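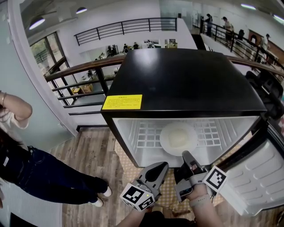 The small fridge and the plate on the wire shelf

Compact refrigerators are bought for guest rooms, studios, landings and offices, and are then expected to behave like the tall one in the kitchen. They have a smaller volume of air, a thinner wall and a door that makes up a large share of the insulated surface. Each of these affects how food keeps inside them, and most complaints about warm milk or frozen lettuce can be traced to one of the three.

Kazimír Paulík has repaired domestic refrigeration for 18 years, the last part of that time from a workshop in Brulach. Small units now account for 67 per cent of the calls he takes. "People report a fault," he said. "I find a fridge pushed hard into a corner, set to maximum, with a cardboard box against the back plate. I move it, turn it down and write out a short invoice."

Position

A fridge removes heat from its contents and releases it into the room. In many small cabinets the condenser tubing is fixed behind the side panels, which is why the sides feel warm when the compressor runs. In others it is an exposed grid at the rear. The manual will give clearances for the type concerned, and they should be followed on every side listed, including the top.

The floor matters more than is generally supposed. A cabinet that leans forward may not close by its own weight, and one that rocks will transmit compressor noise into the boards. On an upper floor or mezzanine the sound can carry to the room below. Paulík levels the cabinet with its feet first and considers a mat second. A thin, flat-woven mat will protect a wood floor from scratches and catch drips when the door is open. A thick one allows the feet to sink unevenly over time, and can block the lower air path on models that draw from underneath.

The top is often used as a table. A load within the maker's limit does no harm, provided that any warning label remains readable and nothing hangs over the door. Microwave ovens and kettles are a poor choice, as both add heat and steam to a surface intended to stay dry. Paulík has removed one kettle and two houseplants from cabinets this year, all of them above a control board that had failed.

Shelves and airflow

Wire shelves are common in small fridges and are frequently replaced by owners who dislike the way jars tip on them. The open grid allows cold air to sink and warmer air to rise between levels. Covering it with a cut plastic sheet, or with a plate that nearly matches the shelf in width, divides the cabinet into separate zones. The lower zone may then be several degrees colder than the upper.

A plate used for storage should leave a clear margin of shelf around it. Food should be covered, as the air in a small cabinet is dry and smells pass quickly from one item to the next. Pale foods such as soft cheese, plain cake and cooked rice show the effect late. Their surface can dry for a day before any change of colour is noticed.

The ribs moulded into the side walls carry the shelf and set its height. It is worth using more than one position. A shelf placed directly below the ice compartment, where there is one, is the coldest usable level and is suited to cooked meat. Salad keeps better lower down and away from the back wall.

The door

The racks in the door are the warmest part of the cabinet. They are suitable for sauces, fizzy drinks and butter. Milk is usually put there because it fits, and it will keep for less time than on a shelf.

Opening the door replaces much of the cold air with room air. The food itself warms more slowly, so a brief opening is of little consequence in a well-filled cabinet. In a nearly empty one there is little stored cold to draw on, and the compressor must do more of the work. Two bottles of water on the bottom shelf will steady the temperature at almost no cost.

The gasket should be wiped with warm water and a little washing-up liquid, then dried. To test it, a strip of paper is closed in the door and pulled. It should resist at every point, including the hinge side. Where it slides out freely, the gasket can often be softened with a hairdryer on a low setting and pressed back into shape. Replacement is straightforward on the Rodach and Kostiuk cabinets that Paulík sees most often. On the Estia the seal is bonded to the inner liner, and the whole door must be ordered.

Setting and checking

The numbered dial on a small fridge indicates cooling effort. It does not state a temperature, and setting 3 in February may be too cold by midsummer, or too warm, depending on the room. A cheap thermometer stood in a glass of water on the middle shelf overnight gives a reliable reading. The target is 5°C or below. The dial should be moved by one step at a time and the reading taken again the following morning.

Manual-defrost models need attention once the ice is as thick as a pencil. The cabinet is switched off, emptied and left open with a towel along the bottom edge. Knives should not be used on the ice. Paulík keeps a punctured evaporator plate on the workshop wall, with the owner's butter knife taped beside it.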